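New Okard Delay Pedal Gets Four Presets and a Smaller Box

1st May
By the Gear Desk

Print this page | E-mail this page

Okard has put its tape-style delay into a smaller enclosure. The new pedal, the Wendutlow, goes on sale this month at $199 and is meant for players who liked the company's larger Limwood delay but could not find room for it on a crowded board.

The Wendutlow keeps the basic sound of the Limwood. Repeats get darker as they fade, and a single Wobble knob adds the uneven pitch of a worn tape machine. Delay time runs up to 2,000 milliseconds, the same as on the bigger unit. What has gone is the second footswitch, the stereo output and the spring reverb.
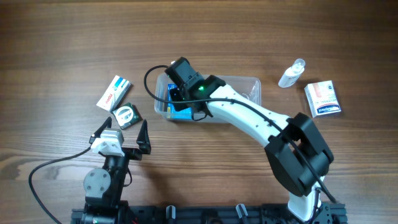 In their place is a small push button on the top edge that steps through 4 presets. Holding it down for a couple of seconds saves the current knob settings over whatever was there before. Tap tempo is still possible, but it needs an external switch plugged into the side jack. Okard does not include one.

The controls are Time, Repeats, Mix, Tone and Wobble. Tone was an internal trimmer on the Limwood, and plenty of owners asked for it to be moved to the outside. It now goes from quite dull to bright enough for slapback on a clean amp. Turning Repeats past three o'clock sends the pedal into self-oscillation – it builds slowly, so there is time to pull it back.

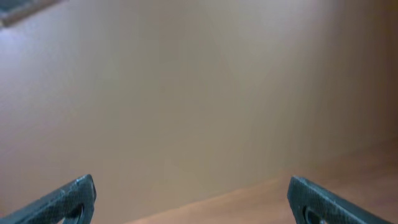

Open fingers, textured grips in close.

Power is the usual 9 volts, center negative. The pedal draws 78 milliamps and there is no battery option. Input and output jacks are on the top, which should help anyone trying to fit it between two other pedals. The bypass is buffered by default, with trails, and can be changed to true bypass by holding the footswitch while plugging in the power.

Okard has posted two demo clips. The first uses a single-coil guitar into a small tube amp and sticks to short delays. The second is mostly long, washed-out chords with the Wobble knob well up, and gives a better idea of how far the pedal can be pushed. The noise floor seems low in both, although online clips only say so much.
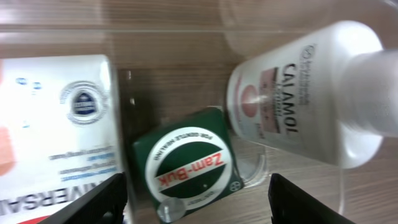 The Limwood stays in the catalog at its current price. Okard says it will get the new Tone control in a later production run but has not given a date. Existing Limwood pedals can't be updated, as the change involves a different circuit board.

The first batch of the Wendutlow comes in cream with brown lettering. A black version is planned if the first run sells through. Orders are being taken by Poojary, which handles the Okard line, and by a number of smaller shops.
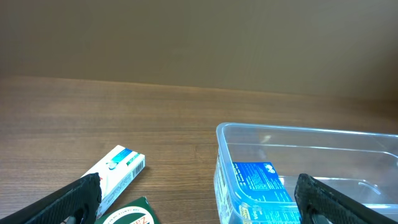 Each pedal comes with a three-year warranty, rubber feet and a printed sheet of sample settings. The power supply is sold separately. A full manual can be downloaded from the Okard site – the section on saving presets is worth reading before you overwrite one by accident.

Contact us | Copyright, all rights reserved | Back to top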